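Ticket: Internet drops every evening, Lovdale address
Status: Open
Product: Cleltelex home line with Drenis router
Opened: 7 June 2020

Hi again, me with the dropping line! I was asked to keep a log and put everything in one place, so here goes.

The connection is fine all morning, then after dinner it falls over. The light on the Drenis goes from green to orange, stays that way for 10 minutes or so it feels like forever, and then everything comes back as if nothing happened. It started in November and I put up with it far too long (my own fault, I know).

What I've tried so far:

Restarted the router. Helped for one evening.

Factory reset. Lost my Wi-Fi name and password, had to set up the printer all over again, and it still dropped that same night.

Swapped the phone filter for the spare in the box. No change.

Moved the router to the front room, straight into the main socket – a bit better, I think? Only 2 drops that evening, but the bedroom gets no signal from there, so back it went.

Turned off the Fakir baby monitor, after somebody on your forum said those can mess with the Wi-Fi. Dropped anyway, and this was on a cable, so I don't think it's a Wi-Fi thing at all.

The error count on the status page was 700 at lunchtime and over 3,000 by bedtime. Is that a lot? It sounds like a lot!

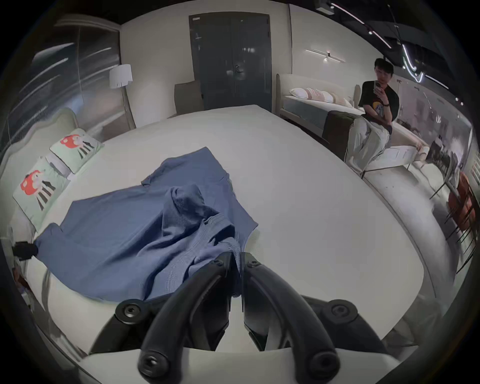 Attachment 1: black gripper, fingertips nearly touching.

Your last reply told me to change the channel again. I've done that, please don't make me do it a third time – could you run a test on the line in the evening instead? All the checks so far were done before noon, when it behaves perfectly. I'm home after dinner most days and happy to leave the router alone while you look.

Thanks a bunch, and please keep the ticket open this time!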